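Closstead Releases Prirnira 2, a Shelf Planner That Says When It Doesn't Know

CILLISTON, March. Closstead today released Prirnira 2, planning software for mobile robots that take packaged goods off open shelves. We are aware that most announcements in this field promise a warehouse without people by spring. We have read those announcements too, and we bought some of the products. This release makes smaller claims.

Prirnira 2 sits between a robot's perception software and its motor controller. It takes in a guess about where a package is and decides whether the guess is good enough to act on. If it is, the planner picks an approach path and a finger opening. If it isn't, the planner asks for another view or stops and logs the reason. The first version rarely stopped. Customers liked that in demos and disliked it on Thursday afternoons, when the shelves had been shopped through and the boxes no longer faced front.

We tested the new version at our Cilliston site on 1,333 pick requests drawn up before the code was frozen. The planner declined 80 of them. We count every one as a failure, including those where declining was the right call, and we would like to see other vendors do the same. A success rate that leaves out the attempts a robot never made is a number for a brochure.

Cereal boxes make up a large share of the test list. They look easy. They are flat, light and covered in print, and a vision model trained on front panels does well with them until it sees only the bottom few inches of each one. A mobile base parked close to a low shelf gets that view a lot. Prirnira 2 handles it by treating the hidden part of the box as unknown space. Many planners fill in the missing part from a product catalog, and that works as long as the catalog is right and the box is standing the way the catalog thinks it is.
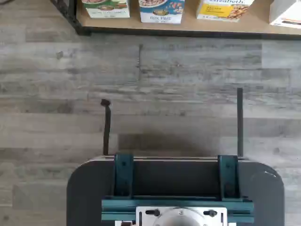
Boxes spaced along a low shelf, with the two gripper fingers spread wide over the floor in front.

The release also includes the Dehghan log viewer, which replays each decision next to the confidence score behind it. It is a plain tool and it is slow on long sessions. We shipped it anyway so that customers can check our scoring against their own shelves before they pay for anything.

Some limits are worth stating here. Prirnira 2 does not handle soft bags. It does not plan for two arms. Glossy packaging under strong overhead light still causes false stops, and we have no date for a fix. The planner needs up to 400 milliseconds per decision on the supported computer, so anyone shopping for speed should look elsewhere.

Prirnira 2 is available now to existing license holders at no added charge. New customers can request a trial copy, along with the full test list and all 80 declined requests, from the Closstead sales desk in Cilliston.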